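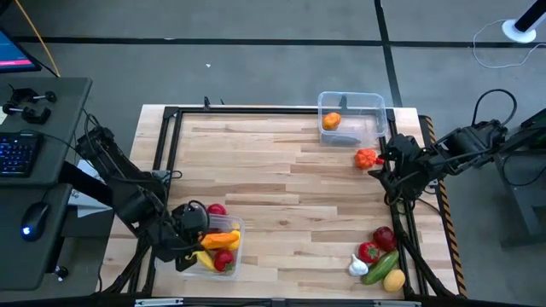

Robot arms at the wooden table, with a container of play produce.

Who Broke the Truce? Wording and Blame in Reports on the Flalow Strait Ceasefire

Yulan Kong and Jiahui Zeng
6 min read

Background

When a ceasefire is reported as broken, the first stories often appear before anyone outside the area can check what happened. Our project looked at how those first stories assign responsibility, using the dispute over fishing and patrol rights in the Flalow Strait. The ceasefire there was announced in June and was followed by a string of incidents that each side described as the other's fault.

We chose this dispute for practical reasons. It is small enough that two students could read nearly everything published on it in English, and neither of us had a strong opinion about it before starting. We did not try to work out who was right about any incident. We only looked at what the articles said and how they said it.

Material

We collected 821 articles from three outlets: the Qiu wire service, the Skonico Courier and a weekly foreign affairs newsletter called Tutix. Qiu supplied most of the total. Wire copy is short and gets updated often, so we kept the first and last version of each story and dropped the ones in the middle. The Courier runs a good deal of Qiu copy with small edits. Where only the headline had changed, we kept the Courier version for the headline count but left it out of the body text analysis.

Opinion columns and letters were excluded. Tutix does not label opinion clearly, and we disagreed about several of its pieces. In the end we treated anything written in the first person as opinion.

Method

Each article was read in full and coded on a shared spreadsheet with 16 categories. The main ones were who was named as the source of a claim, whether the verb was active or passive, whether the other side's response was included, and how far down the page that response came. We also recorded whether the word "violation" was used in the outlet's own voice or inside quotation marks.

Jiahui coded 411 articles and Yulan coded the rest. We then swapped a sample and compared. Agreement was good on sources and poor on tone, so we removed tone from the results. Our codebook had asked whether an article "sounded sceptical", and we could not write a definition that both of us applied the same way.
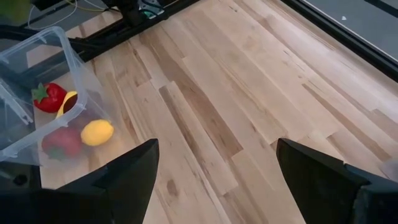
The comparison also showed that we had been handling the word "reportedly" differently. Yulan counted it as an unnamed source and Jiahui counted it as no source. We settled on unnamed source and went back over the earlier entries. This took most of a week and should have been sorted out in the pilot stage.

Results

The most common source in first versions was a defence ministry spokesperson on one side or the other. Fishing crews, who were present at several incidents, were rarely quoted in the first version and turned up more often in the last one. Local officials fell somewhere in between.

Passive wording ("shots were fired near the northern channel") was usual in Qiu's first versions. By the last version many of these sentences had gained a subject, generally with a ministry named as the source for it. The Courier's headlines went further than the copy beneath them. In a number of cases the headline stated as fact that a side had broken the truce, while the article itself attributed the claim.

Tutix used "violation" in its own voice more freely than the other two. It publishes days later, when more is known, so the comparison is not entirely fair. We have kept its results in a separate table.

The response from the accused side was present in most last versions, but its position varied. It tended to sit near the end, after the background paragraphs that are repeated from story to story. A reader who stopped halfway would often miss it.

Limits

We read only English coverage. Both sides have an active press in their own languages, and an article translated for foreign readers may have been softened or cut. We also had no way of knowing which versions of a story most people read. Three outlets is a small number, and two of them share copy.

Our supervisor suggested interviewing an editor at the Courier about headline practice. We wrote twice and had no answer before the due date.

Further work

The spreadsheet and the corrected codebook have been left with the department. Another group could add coverage of the talks that followed the incidents, which we collected but did not code. We would recommend that they fix the rules for unnamed sources before reading anything, and that they code headlines separately from the start.

Filed under: Student Projects, International Affairs, Media

Contact the department | Copyright the authors | Back to top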